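About Illatum Playroom
Home | About Us | Visit | Borrow a Box

Illatum is a small pretend-play room and toy library for children from 18 months to six years, and we love what we do! Zulmira Aguiar opened it in April with one rug, a borrowed bookcase and far more saucepans than anybody needed. We now have 724 toys in the catalog and 63 families who come and go with a tote bag over one arm.

What the children play
Shops, vets, trains, post office - whatever is going that week. The grown-ups sit on the floor too (there are cushions, and you'll want one). We don't run lessons or put out worksheets. A child who wants to spend the whole morning carrying one cup back and forth is very welcome to.

Borrowing
Members can take home a box for two weeks. There are 44 boxes, sorted by theme, and the tea party one always has a waiting list. If a piece goes missing, tell us and we'll look out for a spare - please don't worry about it.

The kitchen corner
Our favorite spot, and the noisiest. The sink has its own faucet and an orange dish rack, and the stove next to it has two red knobs that are just right for small fingers. Pots go in the sink, bananas go in the rack, corn ends up wherever corn ends up. Drahomíra Kadlec looks after this corner and has strong feelings about metal pans, which make a much better clang than plastic ones. 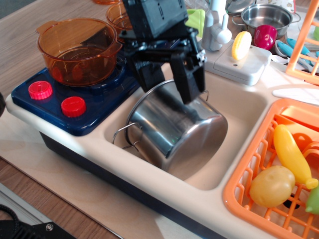 Come and see us
Your first visit is free and you don't need to book. Bring socks for everyone, grown-ups included, and a snack for the bench outside. Strollers can be left in the hallway by the coat hooks.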